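Waaka table – bowl and soft fruit, notes for December

Morning, 8 am start. Meant to be doing the shelving but the shelves aren't here so back to the play table. Props first, then finish on the top, then whatever I can get through before lunch.

Bowl. Went with the round wooden one in the end, the honey-coloured one from Bristance. The other candidates were too deep, small hands go in and the fruit stays at the bottom. Checked the rim with a bit of old stocking, no snags anywhere. Gave the inside a going over with 245 grit, dry, very light, with the lines not across them. Wiped out. One thin coat of the food-safe oil from the Drillier tin, left it ten minutes, buffed off. Second coat can wait till the first stops smelling.

Don't use the orange rags on it. They leave fluff and it takes forever to pick off. Blue ones are in the drawer under the vice.

Fruit. Strawberry is the keeper. Red is properly red, the fuzzy stuff is nice to hold, and the green cap gives you something to grab it by. Gave the leaves a good tug each before it went out, all holding. The lemon failed the same test, seam opened about 6 mm with hardly any pull, so it's in the mending tub with a pin in it (CAREFUL). Banana not looked at yet.

Laid the strawberry out next to the bowl to check colour against the table. Worried it would all go a bit brown on brown but the bowl is light enough to lift off the top and the red does the rest. Happy with that. No need for the felt mat, which saves washing a felt mat.
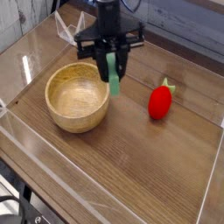 Cleaning is the bit I haven't sorted. The fuzzy surface will pick up every crumb going. Tried a damp cloth on the offcut and it went flat in one direction, came back after a brush with the nail brush but not all the way. Lint roller is quicker and doesnt mark it. So: roller after each session, damp cloth only for actual spills, and no soaking, I don't know what the stuffing is and I'd rather not find out.

Table top. Bit of sheen on it, which I like, but it shows finger marks something shocking in the afternoon. Dry microfibre only. Somebody has been using the spray from the kitchen and it streaks, please stop. Run a soft brush down the joins while you're there, glitter gets in and then turns up for weeks.

Clear acrylic sides – NO metho, NO window cleaner. Warm water, drop of dish soap, soft cloth, dry straight away. The good cloths are at Ludodcombe so I've been cutting up an old flannelette sheet, works fine.

Still to do
- second oil on bowl
- restitch lemon, doubled thread this time, 2 passes
- tug test banana and the peas
- ask Bristance if they do the same bowl a size up
- label for the mending tub
- find the lid for the Drillier tin, it's under cling wrap and thats not going to last

Bowl goes back on the top shelf overnight, away from the heater. The last one was left beside it and split along the base by the end of the week. Oily rags flat over the rail outside to dry, not scrunched in the bin.

Stopped at noon. Glue delivery came, wrong glue.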